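Week 6 notes - produce handling and shelf life
(rough version, will clean up before the midterm)

Readings: Loltemik packet, pp. 11 to 66. Skip the appendix.

Main idea: harvested produce is still alive. Still respiring, still losing water. Storage slows this down, doesn't stop it.

Respiration - sugar + oxygen in, CO2, water and heat out. Warmer means faster. Leafy stuff burns through its reserves quick, most roots are slow.

Ethylene - gas, ripening hormone. Climacteric fruit (apples, bananas, tomatoes, peaches) make a burst of it. Non-climacteric (citrus, grapes, cucumbers) don't, but can still be harmed by it. Cucumbers go yellow, greens too. So mixed storage is a problem.

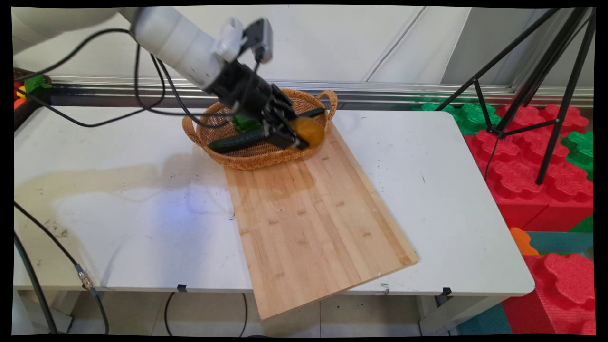 One reply on the class board asked why stores mix everything in one display if ethylene is such a big deal, and whether a few hours really matters. Fair point. Short answer - open air, short time, low buildup. Closed truck overnight is a diffrent story.

Chilling injury - cucumbers get pitting and soft watery spots if held too cold for too long. Greens want it near freezing. No single right temp for a mixed load, you compromise.

Water loss - high humidity for greens. Wilting shows before weight loss looks like much on paper.

Case: Kornoder warehouse, Toledo. 701 crates in, 149 dumped. Greens were stacked next to ripening fruit, doors shut all night. Know this one, will be on the midterm.

Next week - packaging films, the Sarine handout. Bring a calculater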